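**De:** Henok Gashaw
**Para:** lista de producción, Clorkau
**Fecha:** 10/05/2026
**Asunto:** Re: [produccion] Sesión en directo de Dirnbridge: mezcla, duración y entregables

Hola a todos:

Respondo a lo de Noémie por partes. Cito solo lo pertinente; el mensaje completo está en el archivo de la lista.

> Noémie Chevalier escribió:
>
> He escuchado la premezcla de «Cleltard» en los auriculares y en los monitores pequeños. La voz queda bien en las estrofas, pero en el segundo estribillo la tapa la guitarra de Quentin. Además, el montaje dura 4:12 y la versión del disco 3:47. ¿Vamos a dejar la introducción entera? Régis opina que sí, yo no lo tengo claro.
>
> Otra cosa: en la toma 2 se oye un golpe de pie de micro justo antes del puente. ¿Se puede limpiar o hay que ir a la toma anterior?

**Voz y guitarra.** El problema está entre 2 y 3 kHz. El amplificador de Quentin se microfoneó con un solo dinámico a 40 cm del cono, y a esa distancia entra bastante batería. Bajar el canal entero resta cuerpo al estribillo, ya lo probé. He puesto un ecualizador dinámico en la guitarra con la cadena lateral conectada a la voz: atenúa 2 dB en esa banda cuando Noémie canta y se retira cuando calla. También he aplicado un filtro paso alto a 55 Hz en la guitarra, que libera algo de sitio para el bajo.

**Duración.** Los 25 segundos de diferencia corresponden casi por completo a la introducción de teclado de Régis. Mi propuesta es mantenerla en el vídeo y preparar un corte alternativo para radio que entre en el compás previo a la primera estrofa. El punto de edición es limpio, hay un silencio de platos. Si alguien prefiere una versión única, que lo diga antes de que exporte.

**Golpe en la toma 2.** Se puede limpiar. Está en los micrófonos de ambiente y apenas en el vocal. He sustituido medio compás de ambiente por el equivalente de la toma 1; el tempo coincide porque ambas se grabaron con claqueta. En el vídeo no hay que tocar nada, ese plano es de la mano izquierda de Gilles.

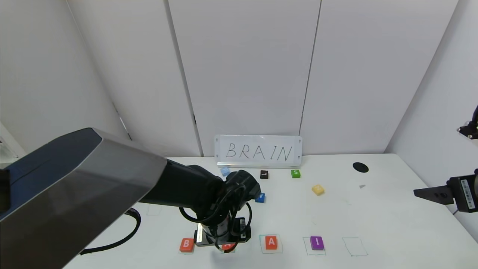

## Entregables

- Máster de vídeo en ProRes 422 HQ, 25 fps, audio en 48 kHz y 24 bits.
- Versión para la web en H.264, con sonoridad integrada de -14 LUFS y pico verdadero máximo de -1 dB.
- Corte de radio, solo audio, WAV estéreo.
- Pistas agrupadas (voz, guitarra, bajo, teclado, batería, ambientes), todas con el mismo punto de inicio.
- Créditos en un archivo de texto aparte. Falta confirmar si Poulain figura como coautor de la letra o solo de los arreglos.

## Vinilo

El prensaje de 500 copias sigue previsto para agosto. Para la cara B necesito una mezcla sin el limitador del bus principal y con los graves en mono por debajo de 120 Hz. No reutilicéis el máster de la web. Gilles, si me pasas el orden definitivo de los temas, calculo la duración por cara; con «Dirnbridge» en segundo lugar la cara B se va por encima de los 20 minutos y habría que cortar a menor nivel.

## Pendiente

1. Noémie: visto bueno del segundo estribillo (mezcla v6, en la carpeta compartida).
2. Régis: confirmar la introducción larga en vídeo.
3. Quentin: enviar la afinación exacta de la guitarra en el puente, para la ficha de la sesión.
4. Gilles: orden de los temas del vinilo.

La v5 queda en la carpeta para comparar. Está 1 dB más alta que la v6, igualad niveles antes de escuchar las dos seguidas.

Saludos,
Henok

--
Henok Gashaw
Sonido y posproducción, Clorkau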